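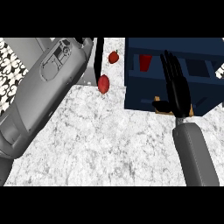

My sister rang at seven in the evening to ask whether she should hold off buying a new dishwasher, on the grounds that there would be a robot to do the washing up soon. I told her to buy the dishwasher. Then I spent most of April thinking about whether I had given her good advice.

I work in a packing shed at Condside, so I see machines doing jobs every day. We have a line that seals and labels trays, and on a good shift it puts out 2168 of them. It came from Donnelly, it is older than two of the people who run it, and it does one thing. If a tray comes down slightly crooked, the line stops and a person walks over and straightens it. That person is quite often me.

What people want at home is the opposite sort of machine. They want something that can pick up a cup, put it on a shelf, then pick up a strawberry without making jam of it. Those are different jobs to a machine, even though my nephew could do both at two years old. A cup is stiff and will stand a hard squeeze. Soft fruit won't, and it rolls.

A lot of the practice for this now goes on in simulation. You build a kitchen in the computer, with a worktop and a cupboard and a few things to move about, and the robot has its tries in there, where a dropped cup costs nothing. I can see the sense in it. My doubt is the usual one, that a drawn strawberry doesn't bruise unless somebody has written the bruising in. Real cupboards also have a door that sticks and a packet of rice that has fallen over at the back.

Mereana Tamihana, who I trained with, went over to Lullach a while ago to work on grippers. I asked her my sister's question. She said tidying things onto an open shelf is getting close, if you don't mind it being slow. Her team had a real arm clearing a table of 22 items and it managed 12 before someone had to step in. Most of the ones it missed were soft or shiny. She thought that was a decent day.

She also said the hand is where the money goes. A plain two-sided grip is cheap and hardly breaks. A hand with proper fingers can hold more kinds of things, but there is much more to go wrong in it, and when one finger packs up the rest are not much use. I have some sympathy, having shut my own thumb in a crate lid last winter.

We did have Vuner in at work to quote for an arm to do the mixed boxes, the ones where no two orders are the same. Their man watched for 38 minutes and was very fair about it. He said they could do the jars and the tins now, and the bags of salad he would rather not promise. So the jars and tins may go to an arm next year, and the salad stays with us.

As for the house, I think the floor is done, more or less. Ours gets hoovered by a round thing that only gets stuck under the one chair. Washing is half done, in that a machine washes it and a person still carries it, hangs it and folds it — the folding I would pay good money to be rid of. Putting away the shopping I would guess is years off.

My sister bought the dishwasher. It was delivered with a dent in the side, and she is waiting to hear about that.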